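In defence of folding on the table

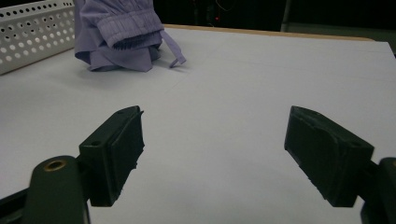 Where should you fold your clothes? On a table, a big flat one, with nothing else on it when you start.

I've believed this for years and I'm going to argue for it properly, since everyone I know seems to fold on the bed. Beds are terrible for it! They sag in the middle, the duvet grabs at your sleeves, and you can't get a decent crease in anything. And then bedtime comes round and there's still half a load to do, so the whole lot goes on the chair and you've wasted your evening. A table won't let you do that. You want your tea, so the washing has to be finished and gone.

I learned this in Ondham, in a flat so small that the table was the only surface going. When I moved to Lurwood I had room for a proper spare bed and I got lazy, and for two years I folded on that instead. My jumpers looked like they'd been kept in a bucket. Now I'm back to the table (white, plain, bought second-hand in Prullside) and I wouldn't swap it.

White is a good colour for it too, if you've the choice. You can see bits of fluff, and the stray sock that's crept inside a trouser leg, and a stain that needs another go before it gets put away and forgotten. Anything with a bit of colour in it shows up beautifully. I've got lilac things and grey things that looked exactly the same on my old brown table by lamplight, and I once went to work in what I thought was a matching set. It wasn't.

People tell me it's the standing up they mind. Fair enough, but I find bending over a bed much harder on the back, and you can always pull up a chair for the small stuff. Others say they haven't got the time. I do one thing at a time, shake it, lay it flat, smooth it with the side of my hand, sleeves in, over and done - a load takes me as long as the news on the radio.

What I can't be doing with is the folding board. Rowlands had them in the window last June and I was tempted, I'll admit. But it only does shirts, it's a pain to store, and my trousers still had to be done by hand on the same table as before. Mine went to the charity shop after 5 goes.

I do make an exception for fitted sheets. Those I roll up and shove at the back of the cupboard, table or no table.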